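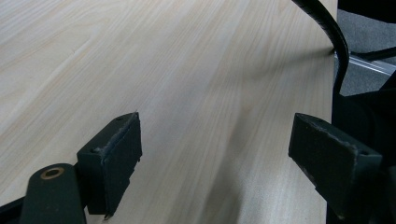
So why does a planner need to know which way a table's grain runs? Because my pose tracker keeps latching onto it. Those repeating lines all look alike to a feature matcher, and it happily snaps to the wrong one and tells me the hand slid sideways.

I spent most of April blaming the calibration (sorry, Jannik!). Then I plotted 283 clips from our Levero set, and the drift was nearly all on bare tabletop. Put something busy in view and the track settles right down. My fix so far is pretty dumb: fewer matches per patch, and more trust in the IMU when the patches look too much alike. It got 104 of the bad clips back, and I did a little dance in my kitchen.

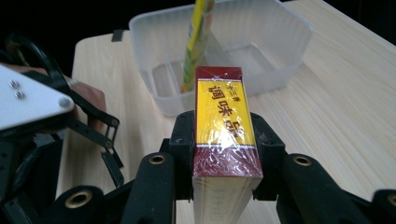

The other headache is shiny packaging. Cellophane throws highlights that move when the camera moves, so the tracker thinks they're real corners. I'm masking the blown-out pixels now, but Jannik Hellwig wants to try a learned mask and he's probably right, ugh. I've got 378 frames left to label before we can even start on that, so don't expect a new release this week.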